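3.2 Soil cover and watering on the upper plots

The upper plots at Guken sit on thin, stony ground and lose water fast once the wind gets up. Mulch was the obvious thing to try first. Straw was cheap that year, bracken was free, and the farm had always put one or the other down without keeping a record of which beds got what. So the first job was simply to split the beds properly and write it down.

We used 40 beds, all the same width, running across the slope. Half took straw, half took bracken cut from the bank below the Carndale road. Bracken was left to wilt before spreading. Compost went on everything beforehand, same heap, same barrow measure per bed, so differences in feeding should be small (though see 3.4 on the bottom row, which gets run-off from the goat yard whatever we do).

Crops were kept to what the farm sells anyway — chard, squash, climbing beans, some late onions. No bed was given over to a crop just for the trial. This makes the results messier than a station trial would be but it was a condition of using the land and we think a fair one. Growers reading this will have mixed beds too.

Watering was by hand from the tank until June, then by drip line. Change-over took longer than planned, two lines had to be relaid after the goats got in. Beds affected are left out of the weights in Table 2 but kept in the weed scores.

Weed scores were done by Evdokia Spanos throughout, one person for all beds to keep the judging even. Each bed got a mark from nought to 4, nought being clean and 4 being more weed than crop. Scores were done before hoeing, never after. Where a bed had been hoed early by mistake the week was left blank. 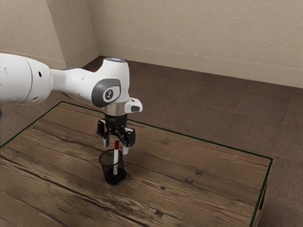
Fig. 3. Simulated white robotic arm with black two-finger gripper above a mesh pen cup.

Yields were weighed at the packing shed on the day of picking, soil knocked off, outer leaves left on as they go to market. In all 578 crates were weighed over the season. Crates for the Plornville box scheme were weighed along with the rest and are not shown seperately.

The straw beds came out ahead on beans and squash, level on chard. Onions did worse under straw, slugs mostly, and the wet spell did not help. Bracken beds held moisture a little longer going by the finger test at knuckle depth, but the bracken broke down unevenly and left bare patches by the end of summer. Weeds came through those patches quickly. Thistle above all, also dock on the lower edge. Scores in the bracken beds were low to begin with and then climbed, the straw beds stayed fairly flat.

Labour matters more than either. Straw took one morning to lay. Bracken took over 75 hours once cutting, hauling and turning are added up, and most of that fell in a week when the tomatoes wanted tying in. Filip, the neighbouring holding, cuts its bracken by machine and would see a different figure, but their bank is far less steep.

One more point on seed. Straw brought in volunteer oats, sometimes thick enough to need pulling by hand, and the time for that is included under weeding, not under laying. Splitting it out would of been better. The last scores were taken on Thu 3 October, after which the beds were cleared and sown with field beans and rye for the winter. Spring soil samples from the same beds are dealt with in 3.3.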